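4.2 Deciding when to regrasp

The folding policy described in Section 3 chooses a pick point from the overhead view and a closing depth from the wrist view. In early trials most failures did not come from the choice of pick point. They came from the moment just after the fingers closed, when the policy went on to lift without enough cloth between the fingertips, or with two layers held where one was wanted. We therefore separate the grasp into two stages and place a check between them. The check is a small classifier, which we call Piko, and it returns one of three labels: hold, regrasp or release.

Piko takes a pair of images recorded at the same time step, one from the overhead camera and one from the camera at the wrist. The overhead view gives the lie of the garment on the table and the position of both arms. The wrist view gives the state of the cloth at the fingertips, which the arm often hides from above. The two images pass through separate encoders with shared weights in the last 4 layers, and the joined features go to a single linear head. Gripper width and motor current are added as scalar inputs. We tried a version without the scalar inputs and found that it confused thin folds with empty closures.

Figure 4 gives one view of each kind from a shirt session.
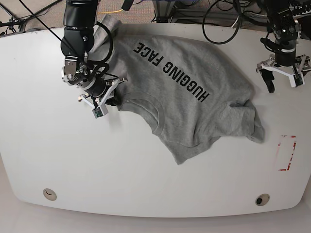
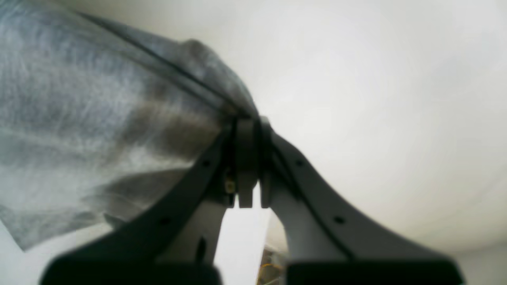
Figure 4. Views used in the regrasp study. First: table view, with the right gripper pinching a grey T-shirt near the sleeve and shoulder and the left gripper open and clear of the cloth. Second: wrist view of thin grey fabric bunched between closed fingertips. The views are not a matched pair.

Training data were collected by teleoperation on the Kaewmanee workcell. Operators were asked to make poor grasps as well as good ones, and to vary how the garment was laid down before each attempt. This gave 2,210 grasp attempts, of which 158 were set aside for testing. Labels were assigned afterwards by 2 annotators working apart, and a third settled any disagreement. Attempts in which the garment slid off the table were dropped before labelling.

The main difficulty lies in focus. At the wrist camera's working distance the cloth is often blurred, and the edge of a fold can look much like a seam. Sharpening the images before encoding made no useful difference. Cropping to the region near the fingertips did help, provided the crop was wide enough to keep some of the hanging cloth. A tight crop removed the cue that the annotators themselves reported using most, namely the way the fabric drapes away from the grip.

When the label is regrasp, the active arm opens, backs off along its approach direction and closes again at a greater depth. The other arm stays still during this motion. Allowing both arms to move shortened the cycle but disturbed the cloth often enough to cancel the gain. A second regrasp label in a row is treated as release, and control returns to the pick point planner. The effect of this limit on full folding runs is reported in Section 5.1.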